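Brovwood Community Kitchen - part time prep cook wanted

We need a prep cook, 16 hours a week, starting as soon as you can. Tues to Friday mornings, kitchen opens at 7. Pay is $19 an hour, paid every 2 weeks. Lunch included.

The work: chopping, soups, big trays of whatever came in that morning. Some lifting. Dishes when the dish person is out. You'd be working with Nazma Majumder, who runs the line and will show you where everything goes. 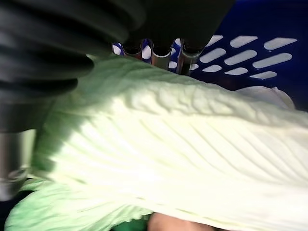 Experience is nice but not required. Food handler card is, or get one in your first month and we'll pay the fee. Must be ok with early starts and a loud radio. Spanish or Bengali a plus.

Job runs thru May, likely longer if the funding comes in. No benefits at these hours, sorry.

To apply: short note and a phone number to Karine Pelletier at the front desk, or drop it in the mail slot on the Drerkton Street side. No resume neccessary. Two references if you have them.

Closes 3rd December, end of day. Calls go out the week after. Please dont call the kitchen during lunch service.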